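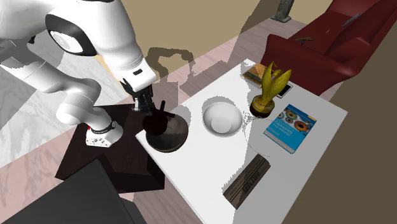
Figure 5. Overview view of a tabletop layout in the simulator, arm over the dark bowl.

5. Recording example episodes in simulation

This section covers the collection of example episodes with the Bitau simulator and the Brunden recording tool. It assumes that the arm model has been loaded and that the joint limits have been checked as set out in section 4. Collection on a physical arm is covered in a separate guide.

An episode is one continuous recording of one attempt at one task. It holds the pictures from every camera view, the joint positions, the gripper command and the task sentence. The learning system sees nothing else, so anything the operator knows that is not in one of these four streams is lost.

5.1 Preparing the layout

1. Open the layout file from the Deltley scene library. Do not edit the library copy. Save it under the project name first.

2. Place the target object and the receiving object within reach of the arm. Either may be moved freely between episodes.

3. Add the other objects. Books, bowls, dishes and small ornaments are all suitable. These take no part in the task and should be left where they stand once the episode has begun.

4. Set the lamp position. Shadows from the arm and from the tall objects will fall across the tabletop, and this is wanted. Change the lamp position every 10 episodes.

5. Run the overlap check. If two objects share the same space at the start, the simulator will push them apart in the first few steps and the episode will open with a jump.

Note – With the shadow setting on Low, shadow edges are drawn as steps. Keep the same setting for the whole set. Mixing Low and High within one set makes later faults hard to trace.

Caution: Do not scale an object to make it easier to grip. The contact model is not scaled with it, and the fingers will close on a surface that is not drawn.

5.2 Setting the camera views

Each episode is recorded from two views. The overview camera is fixed to the room and must show the arm base, the gripper and the tabletop. The wrist camera is fixed to the last link and moves with the gripper.

1. Select Overview and load the stored position. Check that the base of the arm stays in view at full reach.

2. Select Wrist. At least one finger must remain visible at all times, with both preferred.

3. Set both views to the same rate. The recorder will accept two different rates, but the export step will not.

4. Record a short test and step through it. The gripper should move in both views at the same step number. If one lags, restart the recorder and leave the simulator running.

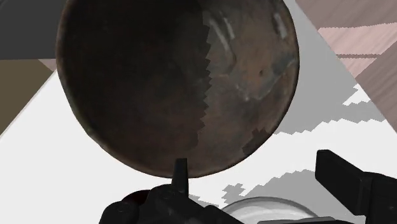 Can the wrist view be used without the overview?
The exporter will accept a single view, but the training settings in section 7 expect both, and episodes with one view missing are left out of the set.

5.3 Recording an episode

1. Type the task sentence. Use one verb and name each object as it is named in the layout file. "Put the cup on the plate" is acceptable. "Tidy up" is not.

2. Move the arm to the start pose and press Reset. The step counter returns to zero.

3. Press Record and wait for the counter to move before touching the hand controller. Still steps at the start are trimmed on export.

4. Bring the gripper over the target at an even speed. Avoid long pauses in mid-air. The learning system will copy a pause as readily as a movement.

5. Lower the gripper, close the fingers and lift. If the grip fails, one further try is allowed within the same episode. After a second failure, stop and mark the episode as Failed.

6. Carry the target to the receiving object, open the fingers and raise the gripper clear.

7. Press Stop, then choose Success or Failed. The mark cannot be left blank.

Caution: Do not delete failed episodes by hand. The index file keeps the old numbering, and every later episode will be matched with the wrong task sentence. Use the Discard command, which rewrites the index.

Note – The simulator stops an episode at 3,000 steps. An episode ended in this way is marked Failed whatever the state of the objects. An operator who often reaches the limit should lower the difficulty of the layout before raising the limit.

5.4 Varying the examples

A set in which every episode starts from the same layout will teach one path and little else. Between episodes, change at least one of the following:

the position of the target object
the position of the receiving object
the turn of any book, box or block on the table
the start pose of the arm
the lamp position (see 5.1, step 4)

Changing all of them at once is allowed but makes review slower. The Shuffle command applies small random changes and runs the overlap check again by itself. It does not check reach, so objects near the far edge should be tested by moving the arm to them once before recording.

Operators should also vary the approach. A target may be gripped from either side where its shape allows, and a few episodes should begin with the gripper low and to one side of the target.

5.5 Reviewing and exporting

1. Open the review window and play each episode at double speed in both views.

2. Check the mark against the last step. A target that rests on the rim of the receiving object counts as Failed.

3. Check the gripper trace. It should change at the grip and at the release. Rapid switching between open and closed means that the trigger threshold is too low.

4. Enter the reviewer's name. The operator and the reviewer must be different people.

5. Choose Export and select the Lachance format. Leave compression at the default value.

6. Compare the episode total in the export log with the total in the review window. The reference set supplied with this guide has 1,644 episodes and may be used to test the export on a new machine.

Note – Export does not remove the working files. Clear them from the project menu after the log has been checked – the working folder is several times larger than the exported set.

If the two totals differ, run Rebuild Index and export again. Should the difference remain, send the log and the index file to Noémie Landry. Questions on layouts and the scene library go to Harpreet Kowalchuk.

Section last revised 2019-01-01. Continue with section 6, Splitting the set.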